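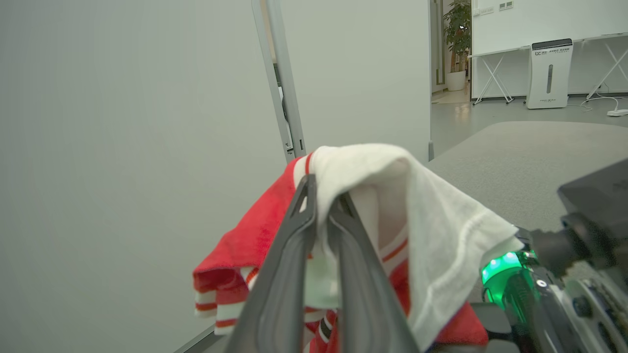 Hedgehog night counts: your questions

I've been running the Rerko hedgehog survey for four years now, and the same things land in my inbox every March, so I've put my replies in one place.

Do I need to know anything about hedgehogs?
Nope! If you can tell one from a pine cone in bad light you'll be fine. I couldn't, my first night out.

How many gardens take part?
We had 70 last season, mostly on the Hitulano side of the river. Between them they sent in 485 sightings, and I typed up every one (my wrists still remember).

What time do I have to be up?
Most of ours turn up between ten and midnight. If you're a morning person, borrow one of the Kodetti trail cameras and look through the clips over breakfast. Tyyne Hakala keeps the list, so ask her early, they go quickly.

What should I put out for them?
Meaty cat food or cat biscuits, plus a shallow dish of water. Please, no bread and milk. It upsets their stomachs badly.

I saw one out in the daytime. Is that bad?
Quite often, yes. If it's wobbling, lying in the open or has flies round it, pop on some gardening gloves, put it in a high-sided box with an old towel and ring a rescue straight away. A female striding along with a mouthful of leaves is probably just busy with her nest, so leave her be.

Can they catch anything from my dog, or the other way round?
They can carry ringworm and salmonella, so wear gloves and wash your hands. Fleas are less of a worry, as hedgehog fleas don't tend to settle on dogs. Ask your vet if your dog starts scratching.

Where do I send my sheet?
Email it to me or drop it through Aleksi Lindqvist's door by Friday. He's above the Rizzi bakery, green letterbox. Blank sheets too, please, a night with no hedgehogs still counts!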